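### 4.2 Pot-to-sink transfer

We evaluated the policy on a toy kitchen task in which the arm takes food items out of a metal pot and moves them to the sink. Training used 160 demonstrations. Each trial began with the gripper above the cooktop and ended after 700 control steps or when the pot was empty. 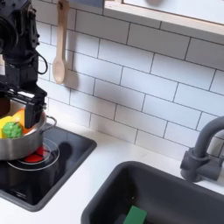 **Figure 3.** Gripper finger inside the rim of the pot, with toy food items in green, yellow and orange.

Ulla Laaksonen, commenting on an earlier draft, objected that a shallow pot makes the task too easy, and that contact with the rim should be scored apart from failed grasps. We adopted the second point. Table 2 now lists rim contact in its own column. Under this scoring, the Hedex policy completed 98 trials, and most of the remaining failures began with a finger touching the rim during descent. Deeper pots were not tested.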